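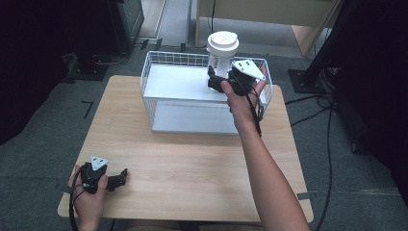 Section 4 of this guide sets out how supervisors record shift hand-overs and rest breaks in Kevero, the rota system used at all Cladance production sites. Complete the steps in the order given, and allow the first full rota to run before changing any default. Each work area must be entered as a separate station, and its storage must be listed with it. A white wire basket with an upper and a lower shelf, standing on a table, is entered as one storage point with two levels, so that the incoming team can be told on which level an item has been left.

Issued by the Staff Systems Office, Wollside
January 13, 2026

4.1 Creating a hand-over record

1. Sign in with your supervisor account and open the Teams page.
2. Select the outgoing team, then the incoming team. The two teams may not share a supervisor.
3. Choose the station from the list. If it does not appear, add it under Site Settings.
4. Enter the level on which unfinished work or shared equipment has been placed.
5. Write a short note for the incoming team. Notes are limited to 600 characters.
6. Press Submit. The incoming supervisor must accept the record before the outgoing team is released.

Note: A record that has been accepted cannot be edited. Add a follow-up note instead.

4.2 Setting rest breaks for repetitive work

1. Open the Breaks tab and tick Repetitive Task for each station concerned.
2. Assign a second task to every member of the team. The system will not save a rota in which one person remains at the same task for the whole shift.
3. Check the break times against those agreed with staff at your site.
4. Publish the rota. Staff receive it on their next sign-in.

Caution: Do not use the Override button to shorten a break. Overrides are reported to the site manager and remain on the rota permanently.

4.3 Error messages

Code 678: the incoming team has no supervisor assigned. Return to step 2 of 4.1.
Code 1887: two breaks overlap. Amend the later one and publish again.

Sites that transferred from the Holzer system should also read Section 7 before entering any station.

Related items
Section 3: Adding and removing staff
Section 5: Recording absence
Section 7: Moving records from Holzer
Printable hand-over form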